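Backlash in the Drerside drive, part two

Sun 30 August

The Drerside clock still loses time, and I have stopped blaming the pendulum. Over 11 days I logged the rate morning and evening, and the error did not follow temperature at all. It followed the position of the minute hand. The clock drops a little on the way up from the half hour and gets part of it back on the way down.

That pattern points at the motion work. The hand is heavier than the original, and whatever play exists between the cannon pinion and the minute wheel gets taken up twice per hour. I measured the play at the hand tip with a dial indicator – more than I expected, and not the same at every tooth.

The center distance is fixed by the plate, so there are two options. One is to bush the post and move it inward. The other is to cut the wheel slightly oversize. Bullon sells a blank that would do, but the minimum order is 200 pieces. Tirkora will cut singles, with a lead time that runs into December.

I went through my notes from the first rebuild and found that I had set the depth by feel, with the plate flat on the bench and no load on the train. That was a mistake. Depthing should be checked with the hand fitted and the plate upright, at several points of rotation.

For now I have put a counterweight on the tail of the hand. It weighs almost nothing and the rate is already steadier. The post gets bushed next.

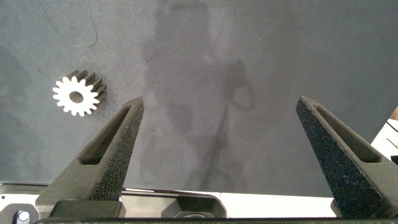
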